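New book follows Sadmont's lace families across three countries

12 April 2022
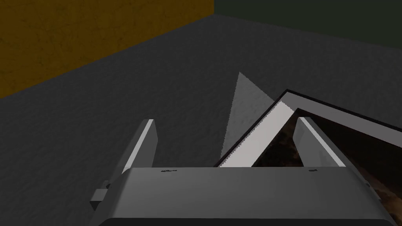 So what is the book about, and do you need a history degree to get through it?

It's about the families who left the hill town of Sadmont for the port of Dirside and then, in many cases, moved on again within a generation. Anyone who likes old letters will manage fine. I did history at school and gave it up as soon as I could, and I got to the end in a week of late nights.

The book is called The Road to Dirside and it comes out in August from Brileder, the small press that did the canal diaries a while back (still my favourite thing on their list). I've been reading an early copy, mostly on the train, and I've already bored everyone at home with it.

What I liked straight away is how much of it comes from ordinary paper. There are rent books, a school register, a wonderful row over an unpaid cart, and above all the Benjelloun letters. The Benjellouns were a trading family who had a warehouse near the harbour and wrote to each other constantly - about prices, weddings, bad knees, whose turn it was to send money home. 50 of the letters are printed in full, with the originals and the English side by side, and I found myself skipping ahead to see whether a certain cousin ever got his coat back.

Most books I've read on this sort of thing treat people leaving as one big wave. This one goes street by street. You get the lacemakers who went down to the coast for the winter and came home in spring, the ones who kept a room in both places for years, and the ones who told the port clerk one surname and the tax office another. The chapter on papers and permits sounds dry, I know, but it was the one I read twice! The rules kept changing, and a family could set off as seasonal workers and arrive as foreigners who needed a stamp.

I do have a couple of grumbles. The maps are tiny and I needed my reading glasses for both of them, and the fourth chapter spends far too long arguing with other historians when I wanted to get back to the warehouse. The notes are at the very end of the book as well, so keep a spare bookmark handy.

There's a small display going with it at the Dirside town library. It opens in August, the same week as the book, and runs for 18 days. The library is putting out 2 of the original account books in a case, along with a lace sampler and a ship's passenger list, and there'll be a talk on the opening evening with tea afterwards. It's free but the upstairs room is small, so ask at the front desk if you want a seat kept.

The library would also love to hear from anyone local with letters or photographs from the same years. They'll scan them while you wait and hand them straight back. I've got a biscuit tin of my gran's postcards in the loft that I've been meaning to sort out for ages, so I'll be taking that down with me.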